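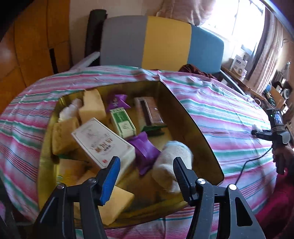
I have a theory that you can tell how somebody was brought up by what they keep in their biscuit tins, and the answer had better not be biscuits. Ours had buttons. My gran's had buttons too, plus one mysterious key, and the disappointment of prising off that lid as a child has never entirely left me (I'm fifty-three, I should be over it).

So I come to the question of decluttering with a bit of baggage. I've read the books. I've watched the programmes where a very calm person comes to your house and you cry over a colander. Last July I even paid for one of those apps, Brollura it was called, which asks you to log every single thing you own and then suggests what might go. I lasted one weekend and got as far as 925 items, and I hadn't opened the loft. A woman on their forum had finished hers and posted the total, 2608, like a marathon time. Everybody congratulated her! I just thought, when did you have your tea?

My trouble with all this is the idea that a thing has to justify itself. Do you use it, do you love it, would you buy it again? Well, no, I wouldn't buy it again, it's half a roll of ribbon. But I'm glad to have it come Christmas Eve at eleven at night when the shops are shut. Most of what's in a house is like that. It's waiting. I don't see why a bit of waiting should count against it, I do plenty myself.

And then there's the storage, which is the bit that really gets my goat. You throw out half your belongings and then you're told to buy boxes for the other half. Matching ones! Julley do a set of see-through drawers at 50 quid, and for that money I could have a very nice lunch and carry on using the tin the shortbread came in. A tin has a lid, it stacks, it keeps the moths off, and you had the pleasure of emptying it.

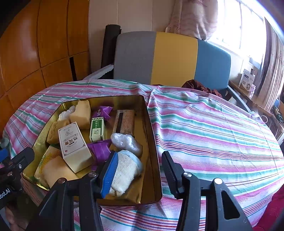
Ho-yin Chung wrote to me after I grumbled about this before, to say that I'd feel differently if I'd ever had to clear a house after somebody died. It took a whole winter, the letter said, and every drawer was a small argument with a person who couldn't answer back, and by the end the kindest thing anyone could have left was an empty cupboard.

I've thought about that letter a lot. I did clear my mum's flat, as it happens, with my brother, and parts of it were dreadful. The paperwork was dreadful. There were 2 kettles still in their boxes and we got quite cross with each other over who would take them to the charity shop. But the drawers full of bits and bobs were where we stopped and laughed. She'd kept the guarantee for a Modine hairdryer that must have packed up before I left school. She'd kept every one of my brother's swimming badges and never sewn on a single one. If she'd tidied all that away to spare us, we'd have been done by lunchtime, and I think we'd have driven home feeling a bit robbed.

That said, I do take the point about the cupboard. I've had a go at mine since. Four carrier bags went, mostly towels, and some paint that had turned to something like cheese.

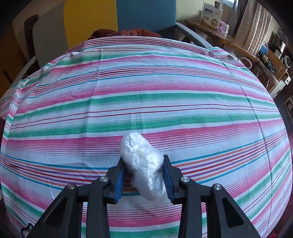 I kept the ribbon, obviously. I kept the buttons as well, because my granddaughter likes to run her hands through them and make them rattle, and she's already asked which of them she can have. I told her the big green ones off my old winter coat. She said she'd prefer the tin.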